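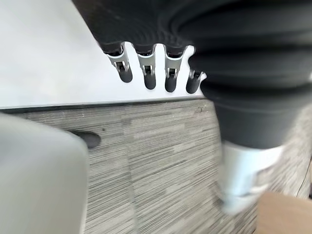 Call for participants: people wanted to help on a robot build, Clastley shared workshop

Posted 4/26/25

We are looking for 2 people to join the Drevent build at the Clastley workshop in Plestport. It is a hobby project run by members. The robot has two arms, and the job we have set it is ordinary office tidying: open a cabinet, put a folder on a shelf, close the doors again. We want people who can come in regularly and help us get there.

One place is for someone to work on the hands. Each finger has small joints that need checking and adjusting, and the fingertips are replaced as they wear. You should be comfortable with small screws and fine tools, and able to write down what you changed. Experience with bikes, clocks, sewing machines or model trains is as useful to us as a robotics background.

The other place is for someone to run trials and keep the log. You would set out the folders, start the run, stop it if something is about to get bent, and note the result. A full set is 200 runs, split over several evenings. It is slow work and a lot of it is putting things back to where they started.

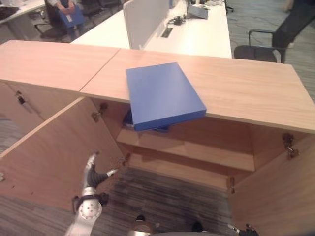

Doors are the hard part at the moment. The hand has to get behind the edge without pushing the whole cabinet along the carpet, and the arm has to stay clear of the hinges on the way round. If you have fitted cupboards or hung doors, please mention it when you write.

What we ask:
Two evenings a week, 60 minutes or more each time
Closed shoes and hair tied back near the arms
You are 18 or over
You do the Clastley safety talk before your first session

What you get:
Free bench space on build nights
Use of the workshop tools, including the lathe once you have been signed off
Tea, and a share of the parts drawer

There is no pay. We cover bus fare within Plestport if you keep your tickets. No programming is needed for either place, though you are welcome to learn it from Onishi, the group that writes our control software and meets in the same building.

To apply, send a few lines to Akihiko Amano through the Clastley members' page. Say which place you want, which evenings you are free and one thing you have built or repaired. A photo of it is fine in place of a long letter. We will ask you to come by for a trial evening before either side decides.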